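**Della artificial roses, long stem**

The Della rose is made for tall vases and for tables where fresh flowers are too much work. Every stem is long and green, with toothed leaves, and you can bend it lightly by hand to find the right height.

- Colors: orange, coral pink, light blue, white with a touch of blue
- Sold in bundles of 6 stems, one color or mixed
- Item no. 423

Open blooms and small buds come together in the mixed bundle. Before arranging, please lay all stems on the table and separate the leaves – they hold to each other after shipping. Dust with a soft dry brush. Vases are sold separately, see the Kutulari page. 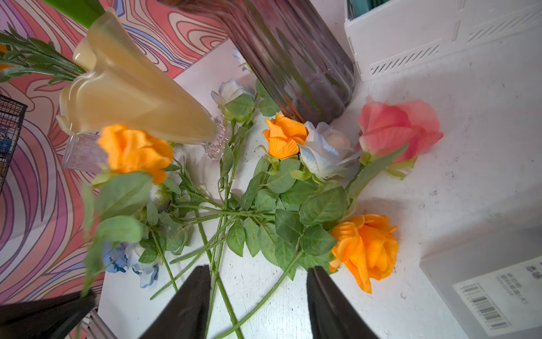 Fendasia writes: I bought 4 bundles for our hallway and I would like the light blue also in a shorter stem, please.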